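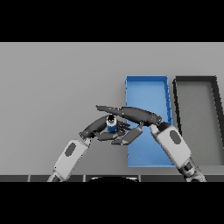 The Borkness Gauge

The gauge at Borkness was read twice a day, at seven in the morning and seven in the evening, and the reading was entered in the book in pencil. Ink had been tried. It ran when the hut leaked, and two winters of levels had been lost that way before the rule was changed.

Vonda took over the book in March. The handover lasted an hour. Her predecessor, a man named Başaran, showed her the stilling well, the float, the counterweight and the staff plate bolted to the bridge pier. The staff plate was the reference. If the float and the plate disagreed by more than a finger's width, she was to trust the plate, write both figures down, and put a small cross in the margin.

"And then?" she asked.

"Then you've written it down," Başaran said.

He gave her the key, which was stiff, and a can of oil for the lock. He did not say where he was going. His coat was already in the car. 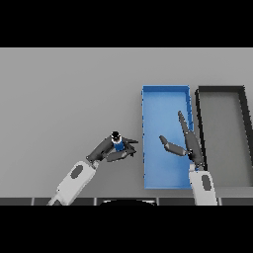
Ferhat Kocabaş
Contributing writer, short fiction

The river at that point was confined between two walls. The left wall was the older one, built in cut stone without mortar, and it leaned out over the water by an amount that was recorded every spring. The right wall was poured concrete. Upstream lay a gravel bar, a stand of alder and a pasture that flooded whenever the level passed 127 on the plate. The farmer who owned the pasture had the gauge hut's telephone number painted on the inside of his barn door.

For the first weeks the level moved very little. Vonda learned that the float stuck in cold weather and could be freed by tapping the pipe with the handle of a screwdriver. She learned that the evening reading was harder than the morning one, as the light came from behind the bridge and put the plate in shadow. She bought a flashlight. She entered the flashlight in the equipment list at the back of the book, under a bucket and a pair of waders.

The back of the book was also where she found the other column.

It began on an inside page, in Başaran's hand, ruled in the same way as the official table. There was a date, an hour and a number. The dates agreed with the front of the book. The numbers did not. Where the front gave 84, the back gave 70. Where the front gave 91, the back gave 77. She checked a full page before she took out a separate sheet and did the subtraction properly. The difference was 14 in every row.

She considered the possible causes. A shifted plate would produce a constant offset. So would a change of datum, if the old zero had been kept privately for comparison. A copying error would not, because copying errors scatter. She walked down to the pier with a tape and measured from the lowest bolt of the plate to the bottom edge, and then from the same bolt to the next one up. There was a second set of holes in the stone. They had been filled with something gray and painted over. The distance from the old holes to the new was fourteen centimeters.

The plate had been moved down, so the river read higher than it was.

She telephoned the district office in Zunedmont. The clerk there asked for the station number and then asked her to repeat it.

"We have no work order for that plate," he said.

"It's been moved."

"Is it legible?"

"Yes."

"Then it's in service," the clerk said, and he gave her the address to which a written report could be sent.

She wrote the report that evening. It ran to a page and a half and included a sketch of the bolt holes. She put it in an envelope and left the envelope on the shelf by the door, and then she opened the book and went back through the floods. There had been 9 since the plate was moved. In each case the telephone entry was there in the margin: the hour, the farmer's name, the level. Each time the front column had read 127, and each time the true level had been 113, with the pasture still dry. Before the move there were four floods. In three of them the call had been made at the correct level and the animals had been lost anyway. The water had taken less time to cover the pasture than the farmer needed to cross it.

After the move no losses were entered.

Vonda read this section twice. She sharpened the pencil with the knife kept for the purpose and brushed the shavings into the stove. At seven she went out with the flashlight. The plate said 88. She went down one more rung of the ladder to be sure of the last digit, and the water moved past the pier with a low, steady noise, carrying alder twigs.

In the hut she wrote 88 in the front of the book. She turned to the back, found the end of Başaran's column, and wrote the date, the hour and 74.

The envelope stayed on the shelf until the damp got to it and the flap opened by itself. She took the sketch out then and pinned it to the wall beside the telephone, where the next person would see it. The report she folded and put under the short leg of the table.

The lock needed oil again in the morning.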